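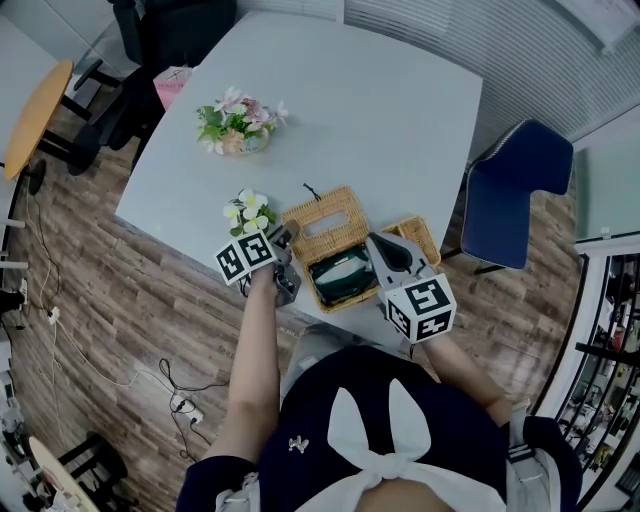

Repeat the trials before drawing any conclusion, the second reviewer wrote, and the Koltard Institute, having no rule against obedience, repeated them.

The study was named Plillby. Its claim was modest: a policy trained on demonstrations made with hand-held grippers would handle woven goods better if the people giving the demonstrations were allowed to hesitate. Earlier work at Prido had removed every pause as noise. Plillby kept them. The record held 4,000 demonstrations, of which 2,119 contained a pause long enough to measure.

The Institute's writer was instructed to describe the pauses in neutral terms. She wrote that the hand stopped over the rattan, and then continued. She was asked to remove the word "hand." She replaced it with "gripper" and found the sentence sadder. 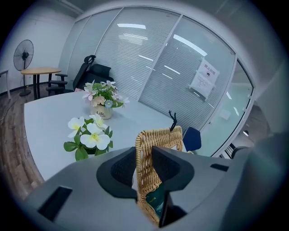

Ó Néill objected at the May review that a pause was only missing data, and that a machine could learn nothing from it. The minutes recorded the objection in full.

The comparison was run again on 864 held-out trials. The policy trained with pauses crushed fewer baskets. It also stopped, in 11 trials, above a lid it had already closed, and stayed there until the time limit expired. These were entered as failures.

The writer requested permission to list them in a separate table. The request was approved without comment. She gave the table no title, and stayed late that evening checking its figures against the log.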